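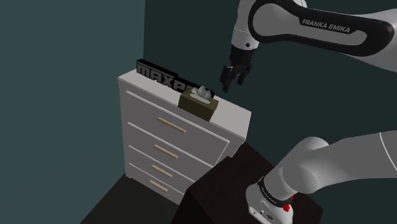
Watched the full Stavros Kos interview on the Clotunia morning show so you don't have to. All of it, including the part before the weather. I have notes, and most of them are question marks.

The headline everyone is running is "Kos: minister is being protected." OK. Protected by whom? He was asked that three times and gave three different answers. First it was "certain business families." Then "people inside the cabinet." Then "you know who they are." I don't know who they are, Stavros. That's why the man asked.

Background if you're new to this. Flirnovus is the public ferry and harbor company. It loses money. It has lost money under every minister from every party, including the two years when Kos's own people had the transport job. He didn't bring that up and neither did the host.

In May the ministry handed the Derkumthorpe harbor contract to Angelovski without an open bid. They called it an emergency award. The emergency was a crane that had been out of service since the winter before last.

So do I think the contract stinks? Yes. I said so back when the notice went up and got called a party hack for it by people who are now sharing Kos clips with fire emojis.

But "the contract stinks" and "there is a secret ring that put this minister in power" are two very different claims. One of them has a paper trail. He spent most of his airtime on the other one.

He also said 2000 jobs are going at Derkumthorpe. Where does that number come from? The union's letter says 59 positions are "at risk," in the first phase, with no second phase described. 59 is bad! 59 is 59 households. Why isn't the real number good enough for you?

Host did push on this a little, to be fair. Kos said he was counting "everyone who eats because of that harbor." By that method my brother-in-law's bakery is a Flirnovus department.

Somebody is going to reply that I'm defending the minister. I'm not. The minister put out a statement an hour after the show and it's one of the emptiest things I've read this year. "The process was followed in line with the applicable process." That is a real sentence and it went out on letterhead.

The statement doesn't name the official who signed the emergency award. It doesn't say when the crane was first reported broken. It doesn't say whether anybody else was asked for a price. It does say the minister "remains focused." Great.

Back to Kos, who says he has "a file." He has said this before. He had a file on the school bus tender. He had a file on the old governor's farm. Has anyone seen either? I went looking this afternoon. There's a press release announcing the first file and a press release announcing that the second file would be released at the right time.

If you have a file, publish the file. You have a website. It currently has a donate button on it in 5 places.

A few of you sent me the clip where he says he asked for the Angelovski documents in parliament and was refused. So I checked the record. His party submitted one written question. It was about the fee Flirnovus paid for its new logo. There was an answer, and nobody followed up.

Maybe he asked informally, maybe there's a letter I can't see. If his office has it, send it over and I'll post it right here with my apologies. DMs are open. They've been open since 9 this morning.

The transport committee meets on this next month. Kos sits on that committee. I went through the attendance sheets, and of the last 19 meetings he signed in at four. One of those he left before the first item, according to the minutes, which are dull but free to read.

"He's a leader, he can't sit in every meeting." Sure. He could send his deputy, who is allowed to ask questions and is pretty good at it. The deputy was at the rally in Derkumthorpe too, holding an umbrella over him.

About the rally. I was there for the first hour. Good turnout, decent mood, dockworkers up front and plenty of them angry for sound reasons. The woman who spoke before Kos runs the night shift at the east pier and she was better than him by a mile. She had dates. She had the repair requests that went unanswered. Not one second of her made the evening bulletin.

Kos then came up and talked about himself for a long stretch. How he's been threatened, how they fear him, how they tried to buy him. Who tried to buy him? With what? Did he report it? That's a crime, you can report it.

I also don't love where the "families" talk goes. He never says a name but the crowd filled in a couple of them, and what they share is where their grandparents came from. He heard it. He waited and smiled and moved on. I don't care how right you are about a harbor contract, that's an ugly way to sell it.

His spokesperson told a local radio station he "can't be responsible for what people shout." He stopped twice to correct people who were chanting the party slogan wrong, so he can hear them fine.

What I'd like to see asked, by anyone with a microphone: who signed the Angelovski award, what date the crane failed, what the contract costs per month, and what Kos would do with Flirnovus if he had the job tomorrow. He has never answered that last one. "Give it back to the people" isn't an answer. It's already publicly owned. The people have it. The people have the debt too.

Reply to a few of you at once: no, I don't think the interview was staged. I think the host was tired and had seven minutes.

And no, I haven't been paid by Angelovski. I have taken their ferry and it was late.

Adding one thing because it's going around. The screenshot of a "leaked Flirnovus memo" with the minister's initials on it spells Derkumthorpe two different ways and uses a department name that was dropped years ago. Could be real and sloppy. I wouldn't share it until somebody shows the whole page.

Kos has now shared it.

His caption is "The file begins." So is that the file? Is that what we've been waiting on? I've asked his office and I've asked the ministry whether the memo is theirs. The ministry says it will respond in line with the applicable process.

Muting this for the night. If the letter from his office turns up I'll add it at the bottom.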